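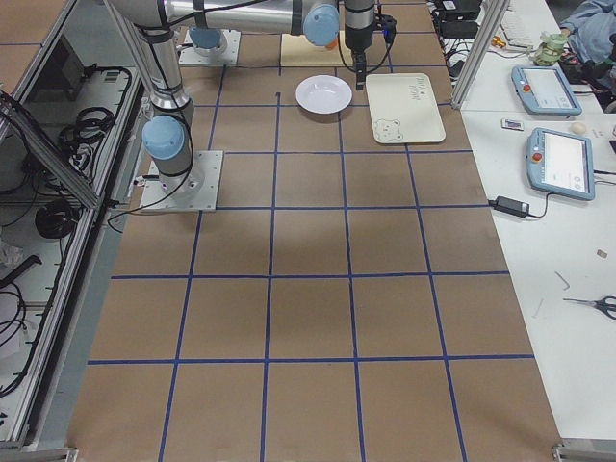
蓝色胶带在牛皮色纸面上贴出的方格

各位老友，又到我唠叨的时候了。上一期刚发出去，就有好几位来信问：新教练到底定了没有？定了！Jurgita Baranauskienė 已经签字，七月一日正式带队，合同两年。我知道有人看到名字先愣了一下（我自己练了一晚上才念顺，现在还是会在中间打个磕巴），不过见过她的人大概都会和我一样，心里踏实不少。

说说我的印象吧。25/04/2018 那天晚上，俱乐部在 Wumcombe 球场的会客室办了个小见面会，放了 80 把椅子，后来的人只好靠墙站着。她进门没讲客套话，先问我们上赛季最难受的是哪一场。大家异口同声：客场输给 Mets 那场！两球领先，最后二十分钟连丢三个，我坐大巴回来一路没说话，连带的茶叶蛋都没吃。她说那场录像她看了两遍，问题出在换人以后中场往后缩得太深，两个边后卫又还在往前压，中间空出一大块。我坐在第三排直点头，当时我在看台上喊的就是这个呀！

有人问她打算用什么阵型，她没有正面回答，只说要先看夏训。我猜是四三三，老陈坚持说是三后卫，我们俩为这个赌了一顿羊肉面。她倒是讲明了一件事：青年队每个月至少有两个孩子要跟一线队合练。这一条我举双手赞成。我们这些年看着多少好苗子十八岁就去了别处，那个左脚任意球特别漂亮的小个子，去年不就在 Bito 踢上主力了嘛，回来踢我们还进了一个，气得我又想鼓掌又想骂人。

也不是人人都高兴。散会以后在停车场，几位老球迷还在替前任抱不平，说他带队 144 场，保级两次，走的时候连个像样的告别都没有。这话我同意一半。最后一个主场，来了 1,330 人，下着雨，他绕场走了一圈，南看台的歌一直唱到他进通道。我嗓子哑了三天。俱乐部当时确实应该安排个仪式，哪怕送件签名球衣也好，这个意见我已经写进给理事会的信里了，有回音再告诉大家。

再说几件实际的。

季票：老会员续票到七月十五日截止，座位可以保留，过了日子就放出去卖了。去年有三位忘了续，坐了十几年的位置没了，找我哭诉我也没办法，所以请赶紧！学生票价格不变。

客场大巴：新赛季第一个客场是 Ziner，路远，早上六点半从 Wumcombe 东门发车。车费每人 150 元，含回程的盒饭。报名还是找我，发短信就行，别打电话，上班时间我真接不了。想坐前排的请说一声，晕车的优先。

围巾：新款已经到了，绿白条，比去年那批厚实。上次掉色的那一批，还没换的朋友可以拿旧的来换，比赛日在北门的小摊。

老照片：我在整理升级那年的资料，缺主场最后一轮的照片，特别是终场以后大家冲进场里的那几张。谁家抽屉里有，借我扫描一下，保证原样奉还。

夏训的第一场公开课定在七月上旬，具体哪天还在等场地答复，定下来我会在下一期里写清楚。老陈说他会带望远镜去看站位，面钱也已经准备好了，他是这么说的。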